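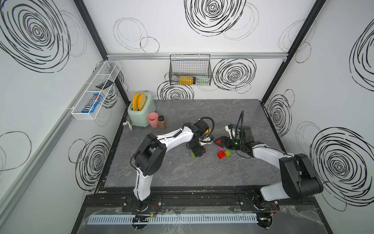 Issue 137

Search this site Go

Heat embossing: frequently asked questions

Reading time: 3 minutes
Print this page | E-mail this page

Answers by Tamsin Partington, Kiscombe Papercrafts

Which powder should I use for fine lettering?

Use a detail grade. Standard powder has larger grains and fills the gaps in small type. Zokine Detail Clear holds a thin line on smooth card.

Why does stray powder stick where I have not stamped?

The card is holding static or skin oil. Wipe it with an anti-static pouch before stamping and handle it by the edges.

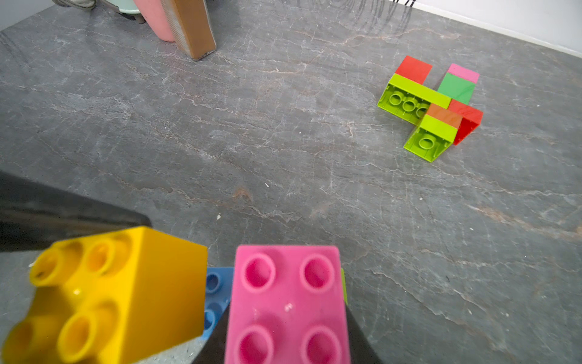

Pigment ink stays wet long enough to take powder; most dye ink does not. Stamp, cover at once, and tip off the surplus. Large stamps with raised dots, set out two by two like the studs on the yellow brick, carry more ink than line stamps and need a firm, even press. Clean them before changing colour.

How long should I heat the image?

Until the surface turns from grainy to glossy, then stop. Warm the heat tool first and keep it moving. Overheated powder sinks into the card and looks oily — it cannot be restored.

Can I emboss on vellum?

Yes, with short bursts from underneath. Vellum curls quickly. Nawal Zerouali uses the Rirnia heavy sheet for her overlays and lets it cool under a book.
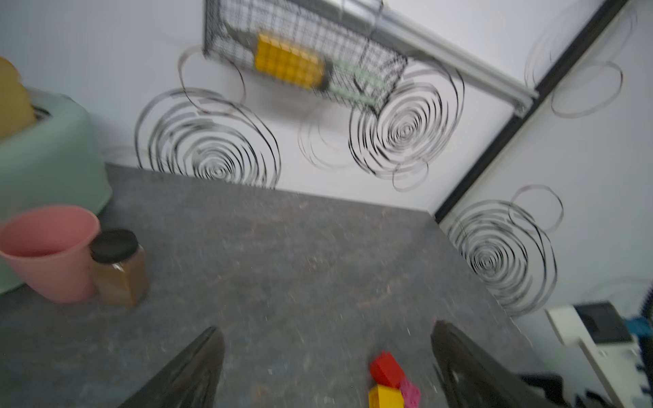

Bricks, a pink cup and a jar with a black lid.

How should opened powder be stored?

Keep the lid tight and the pot away from steam. Damp powder clumps and will not tip off cleanly. Sieve out small lumps; discard the pot if they return.

Can I mix colours?

Yes, within one grade. Mixed grades melt at different rates and leave a pitted finish.
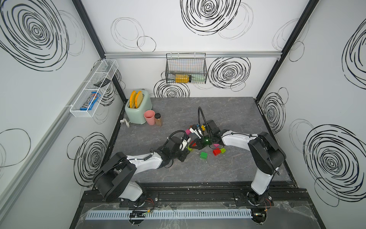

Can I add ink over an embossed image?

Yes. The raised area resists water-based ink, so blend over it and wipe the surface with a dry cloth. Alcohol ink will stain it.

Print this page | E-mail this page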